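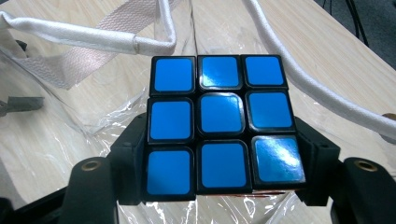
Slide 1. Cube in the fingers, blue side to the camera.

NOTES -- Festard meetup, March 24, 2024. 20 min plus questions. Do not read these out loud, look up.

Start with cube slide already up. Say nothing for a few secs. Then ask: who here has taught a kid to tie shoes? Did you write down the joint angles? Right. OK.

Main point, get it out early: showing beats scripting for anything with hands in it. But how you show it matters a lot more than we thought in November.

Two ways we did it.

1) By hand. You hold the gripper tool yourself, camera rides along, you squeeze, you do the job. No arm in the room at all. Fast. Your wrist does what wrists do.

2) Remote. Operator sits at the leader arm, follower arm copies. Slower, clumsier, but the robot can definately do whatever you recorded, becuase it just did it.

Pause here. People always want to know which one wins. Say "wait for it" and move on.

Point at cube slide again -- flat blocks on the fingers, pressing on the sides of the cube. Look at the glare on the stickers, bottom right one worst. Shiny stuff behind it too, the clear plastic. Cameras hate both. Ask the room what color they'd call that corner tile if it was all they had. (Blue. But pale and blotchy.) The policy gets this view and not much else.

Why a cube: cheap, everybody knows it, flat sides, colors tell you which way it's turned. We are NOT solving it. Someone will ask. Task is pick up, turn over, set down. Say it twice.

Numbers slide. Keep it short.
-- 2000 demos by hand, Costello site
-- 200 by remote, same task, same cubes
-- 3 operators
-- remote took longer in total. Yes, for a tenth of the demos. Let that land

Then the results. Hand demos alone: good reach, good grab, bad set-down. It let go too high. Why -- people drop things the last bit when they're bored. I do it. Everyone did it. Robot learned it perfectly.
Remote alone: careful, slow, hesitates over the cube like the operators did. Copied the hesitating too. (laugh here, maybe)
Mixed: best of the lot. Train on hand demos, finish on the remote ones. That's the answer to "which one wins".

Harkimport story, 1 min max. They wanted the same setup for box loading. Brought their own people to do the demos, first time holding the tool. First 100 demos went in the trash. Going too fast, fingers blurred, tool swung round so the camera saw mostly ceiling. Fix was dumb: slow down, pause half a breath before closing, keep the thing in view the whole way. Put that on a card by the table. Next batch fine.

Skip if short on time: latency on the remote rig. Anything you can feel, you start fighting. Operators overshoot, correct, overshoot. All of it ends up in the data. We cut the camera delay before we touched anything else and would do that again.

Things to tell them to do monday-morning style, no slide for this:
- throw out bad demos the same day, while you remember what went wrong
- more than one operator, or you get one person's habits
- move the cube around, move the clutter too. Ours learned the table at first, not the cube
- record failures AND the recovery. Fumble, regrip, carry on. Those were worth more than clean ones
- check the fingers for play before each session (we lost an afternoon to this)

Stadex demo if the wifi holds. If not, go straight to the clip, do not fiddle with the laptop like last time. Clip is around a minute, no sound.

Likely questions:
Does it work with other objects? Some. Boxy ones yes, soft ones no, haven't tried glass.
How long to train someone? Hand tool, one morning. Remote, most of a week before I'd keep the data.
Force sensing? Not in this version. Fingers are position only. Don't promise dates.
Can we have the data? Talk to me after, need to ask Costello first.

Back to cube slide for the end. Thank the hosts. Water is on the left side of the podium, drink some before the Q&A this time.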